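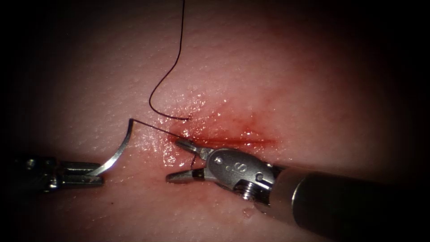

3. Données et méthode

3.1. Population et source des données

L'analyse porte sur les adhérents du régime à cotisations définies Ternby, ouvert aux salariés de trois employeurs du même bassin d'emploi. Le fichier de gestion contient 1 617 comptes individuels actifs à la date d'extraction, le 4 juillet 2023. Ont été exclus les comptes inactifs depuis plus de deux exercices, ainsi que ceux dont le titulaire avait déjà demandé la liquidation partielle de ses droits. L'âge médian des titulaires retenus est de 54 ans, ce qui place la majorité d'entre eux dans la phase où les choix d'allocation et de calendrier de départ ont l'effet le plus marqué sur le revenu de remplacement.

Pour chaque compte, on dispose de l'historique mensuel des versements, de la répartition entre supports, des frais prélevés et de l'âge de départ déclaré lors du dernier entretien. Cette dernière variable est manquante pour une partie des adhérents ; elle a été imputée par la médiane de la classe d'âge et de l'employeur. Les revenus hors régime ne sont pas observés. Le taux de remplacement étudié ici s'entend donc au titre du seul régime Ternby, hors pension de base et hors épargne personnelle.

3.2. Règles de retrait comparées

Trois règles de décaissement sont confrontées. La première (R1) consiste à prélever chaque année un montant constant en termes réels, fixé au départ en proportion du capital accumulé. La deuxième (R2) applique un pourcentage fixe au capital résiduel constaté en début d'exercice. La troisième (R3), proposée par Ugwu et reprise par Girard dans une version simplifiée, combine les deux précédentes : le retrait suit R1 tant que le capital demeure à l'intérieur d'un corridor, et bascule vers R2 lorsqu'il en franchit l'une des bornes.

Soit K(t) le capital en début d'année t, W(t) le retrait et r(t) le rendement réel net de frais. La dynamique du compte s'écrit :

K(t+1) = [K(t) − W(t)] × [1 + r(t)]

Sous R1, W(t) = a × K(0) ; sous R2, W(t) = b × K(t). Dans les deux cas, le retrait est plafonné au capital disponible. Sous R3, les bornes du corridor sont exprimées en fraction de la trajectoire de référence, obtenue en fixant r(t) à sa moyenne historique. Le retour à R1 n'est autorisé qu'après deux exercices consécutifs à l'intérieur du corridor, afin de limiter les alternances trop fréquentes.

3.3. Simulation des rendements

Les rendements annuels sont tirés par rééchantillonnage par blocs dans les séries des supports proposés aux adhérents. La longueur moyenne des blocs a été choisie de manière à conserver l'autocorrélation des rendements obligataires, sensiblement plus forte que celle des actions. Pour chaque compte, 500 trajectoires sont simulées jusqu'à l'extinction de la table de mortalité retenue. Les tirages sont communs aux trois règles, de sorte que les écarts mesurés ne proviennent pas du bruit d'échantillonnage propre à chacune.

Les frais sont traités comme un prélèvement proportionnel sur l'encours. Aucune hypothèse n'est faite sur l'évolution de la fiscalité.

3.4. Critères d'évaluation

Deux critères sont retenus. La probabilité d'épuisement est la part des trajectoires pour lesquelles le capital s'annule du vivant de l'adhérent. La variabilité du revenu est mesurée par l'écart type des variations annuelles du retrait réel, calculé avant épuisement éventuel. Ces deux grandeurs évoluent en sens contraire : par construction, R2 n'épuise jamais entièrement le capital, mais transmet au revenu l'intégralité des fluctuations de marché. La règle R3 est évaluée pour plusieurs largeurs de corridor, les paramètres a et b étant maintenus à des valeurs identiques d'un compte à l'autre.

Un critère d'utilité intertemporelle avait été envisagé. Il a été écarté à ce stade, les résultats préliminaires obtenus en mai s'étant révélés très sensibles au coefficient d'aversion au risque, que les données disponibles ne permettent pas d'estimer.

Figure 3. Instruments chirurgicaux robotisés, aiguille courbe et fil de suture sur un support d'aspect cutané.

3.5. Limites

L'échantillon provient d'un régime unique et ne saurait être considéré comme représentatif. L'imputation de l'âge de départ tend à réduire la dispersion des durées de décaissement, donc à sous-estimer la probabilité d'épuisement pour les départs précoces. Enfin, les adhérents sont supposés appliquer la règle choisie sans s'en écarter, hypothèse discutée à la section 5.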